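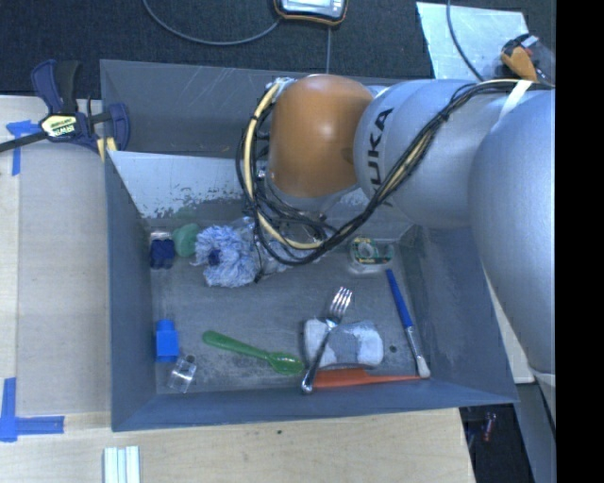

A grey bin with small objects on its floor and a robot arm reaching in.

To: Trastance residents' list
From: Estates Office, Trastance
Date: Sep 14, 2026
Subject: Re: Collection of small household items – change of arrangements

Dear residents,

The Estates Office has received a number of replies to the notice of the new collection arrangements, and one of them, from Mr Urho Honkanen of Peng Court, raises several points that apply to most households on the estate. His message is quoted below with his permission, and our answers follow it.

Urho Honkanen wrote:

> Dear Estates Office,
>
> Thank you for the notice about small items. I have read it twice and am still unsure what I am meant to do with mine.
>
> First, the notice says that the store at Namo Court will close to households in Sumari House and Peng Court. My own flat is number 272, and I have used Namo Court for as long as I have lived here. Is there to be a nearer store, or are we expected to use the one behind the laundry?
>
> Secondly, I have a drawer of batteries, two old telephones, a bag of keys and a good many light bulbs. The notice calls all of these "small items" but then says that batteries must be kept apart. Does that include the batteries still inside the telephones?
>
> Thirdly, several of us on the upper floors cannot carry a full box down the stairs. Under the old system the porter would take it if one left a note. I can find no mention of this.
>
> Lastly, I would ask that the opening hours be put up in larger print than last time.
>
> Yours faithfully,
> Urho Honkanen

We are grateful to Mr Honkanen for setting out his questions so clearly.

Which store to use

Households in Sumari House and Peng Court should use the store behind the laundry. It has been fitted with new shelving and a second light, and the door now opens outwards. Namo Court will remain open to its own residents only. The estate has 491 flats, and 416 of them are nearer to the laundry than to Namo Court. The old arrangement dated from a time when the laundry store held garden tools, and these have now been moved to the yard.

Your existing key will not open the laundry store. New keys may be collected from this office on production of your old one. Tenants who have lost the old key should write to us before calling.

What may be left

The following are accepted: keys, hinges, screws and other small metal goods; telephones, chargers and leads; small kitchen appliances without a glass jug; light bulbs of any kind, in their boxes or wrapped in newspaper; batteries, in the lidded tub by the door.

A battery that can be removed by hand should be taken out and placed in the tub. If it is sealed inside a telephone or other device, please leave it where it is and hand in the device whole. We would ask residents not to prise anything open.

Paint, gas canisters, medicines and kitchen knives are not accepted at either store. Medicines should go back to a pharmacy. Two tins of gloss paint were left in Namo Court in February and leaked beneath the shelving, and the cost of cleaning was met from the general service charge.

Help with carrying

The porter's service will continue. It was left out of the notice in error, and we apologise to those who were worried by this. Please leave a note in the office letter box giving your name, flat number and a time when you will be at home. Boxes should weigh no more than 9 kg and should not be left on landings or in front of the lift – the fire officer was firm on this point at the last inspection.

Opening hours

The laundry store will be open whenever the laundry is open. Namo Court will keep its present hours. Both sets of hours will be displayed in large print on the doors and in each entrance hall. A large-print copy of this message may also be had on request.

Several residents asked whether usable goods could be offered to neighbours first. We have no objection. The notice board in the laundry may be used for this purpose, provided that cards are dated and taken down after a month. The office cannot store goods on anyone's behalf or settle questions of who asked first.

Further questions may be sent to this list or handed in at the office in writing. Residents without access to the list will receive a printed copy of this reply.

Yours faithfully,

Estates Office
Trastance

Contact the list owner | © Trastance Estates Office | Back to top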